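Réaménagement d'un plan de travail partagé : rangement des périphériques et gestion des câbles
Rapport de projet d'études - version du 26 septembre 2025 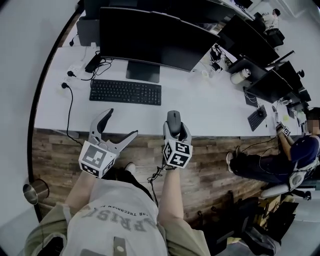

1. Contexte

Le projet Ilta porte sur l'organisation des bureaux partagés de la société Witberg. Le poste étudié est un long bureau blanc, sans cloison, occupé successivement par plusieurs équipes. Les écrans y restent à demeure ; les claviers, souris et petits accessoires changent de place au cours de la journée. Aucun emplacement n'est attribué aux objets personnels, qui partagent la surface avec le matériel.

2. État initial

Le relevé distingue le matériel fixe et le matériel mobile. Les écrans ne sont pas alignés sur une même référence : certains font face à l'utilisateur, d'autres lui présentent le dos. Un clavier noir sans fil est placé devant l'écran le plus proche. Plus loin, une souris repose sur un second clavier, de sorte qu'aucun des deux n'est utilisable sans manipulation préalable. Une tasse blanche et un récipient blanc et argenté, couché, se trouvent dans la même zone.

L'alimentation constitue le point faible du poste. La multiprise est posée sur le plateau, près de l'extrémité gauche, et un cordon noir passe par-dessus le bord avant avant de descendre vers le sol. Des câbles emmêlés restent à côté du pied de l'écran, près d'un petit adaptateur.

3. Méthode

Le plateau a été divisé en 3 zones : affichage, saisie, objets personnels. Chaque objet mobile est saisi, soulevé puis déposé dans sa zone, sans glissement sur le plateau. La souris est traitée en premier, le clavier ensuite. Les cordons sont repris en dernier, appareils hors tension. La série complète compte 333 déplacements, consignés dans le tableur Ruddock.

4. Résultats et limites

La règle de zone est simple à appliquer pour les claviers et les souris. Elle l'est moins pour les adaptateurs, dont la position dépend de la longueur du cordon. Une goulotte Ondovberg fixée sous le plateau a été retenue pour la multiprise - la pose est prévue en janvier. Le cas des notes adhésives collées sur le bureau n'a pas été traité.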